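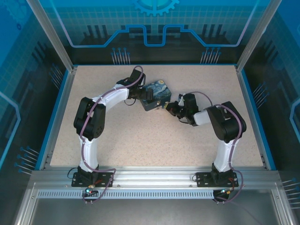 Why Does the Night Sky Swirl?

Have you ever seen a box, a mug or a pair of socks covered in blue and yellow swirls, and thought, hey, I know that sky? There's a good chance it was borrowing from a very famous painting called "The Starry Night," made in 1889 by a Dutch painter named Vincent van Gogh (he was living in France then, and he could see the hills and the sky from his window).

Now, if you go outside tonight and look up, you won't see any curls. The real sky looks pretty still! But Van Gogh wanted his sky to feel alive, so he painted the wind and the starlight as long, curvy strokes that roll along like waves at the beach. He put the paint on nice and thick, too, so you can see where his brush went.

And why blue and yellow? Try this: put a yellow crayon mark on white paper, then another on dark blue paper. See how the second one seems to glow? Those two colors are very different from each other, and side by side they make each other look brighter.

Make your own starry box

You'll need a small empty box, plain paper, glue, and crayons in 2 blues and 2 yellows. Ask a grown-up to help you wrap the box in the paper and glue it down. Draw 7 little yellow circles, anywhere you like, and put rings of short dashes around each one. Then fill all the space in between with long blue curls, and let them run right over the corners and onto the next side, so the sky keeps going when you turn the box in your hands.

Written by Ludmila Kopecký for readers age 6 and up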